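Bedroom sessions under way on the cloth handling project

The home recording phase of the Drelumside cloth handling project began in February, with two hand-held grippers and a run of ordinary bedrooms.

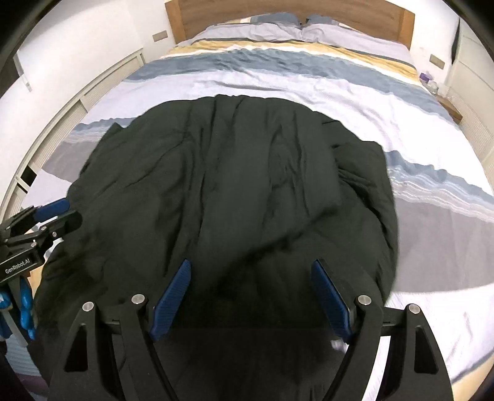 What is being recorded

Each session produces short examples of a person handling fabric with a gripper in each hand. The camera rides on the gripper, so the learning system gets the view it will have later, when the same fingers are mounted on an arm. A dark piece heaped on a patterned duvet is typical of the work so far. The folds are hard to read in dark cloth, and the bands of color in the duvet give the software a second fabric it has to learn to leave alone.

The target for this phase is 209 accepted examples from 16 homes. Nine homes are finished. Arnaldo Peixoto, who runs the sessions from the Prusorthorpe office, asks people to keep their own bedding on and leave the bedside area as it is. Early trials on a bare table gave clean recordings, but the system trained on them did poorly as soon as it met a real bed.

How a session runs

The operator drops the fabric on the bed, opens both grippers and starts the recording. The task is to find an edge, take hold of it with each gripper, and spread or fold the piece. An example ends when both grippers are open and clear of the cloth. Failed grasps stay in as long as the operator recovers without putting a gripper down.

Peixoto reviews the recordings at Zason the next morning. The most common reason for a rejection is speed – people who fold laundry every day move faster than the tracking can follow. Wide views bend straight lines such as bed edges, and this is corrected during processing, so operators do not need to line anything up.

Labels

The Fonseca group is writing the labels. Each example gets a start, an end, and a note of which gripper took hold first. Dark fabrics also get a second check, as the first 80 labels showed that reviewers often disagreed about where a fold ended and a shadow began.

Next homes

Sessions continue in Drelumside through the spring. Households that would like to take part need a bed that can be reached from at least one long side and two free hours in the afternoon. Operators bring the grippers and the fabrics. Names can be left at the Prusorthorpe front desk.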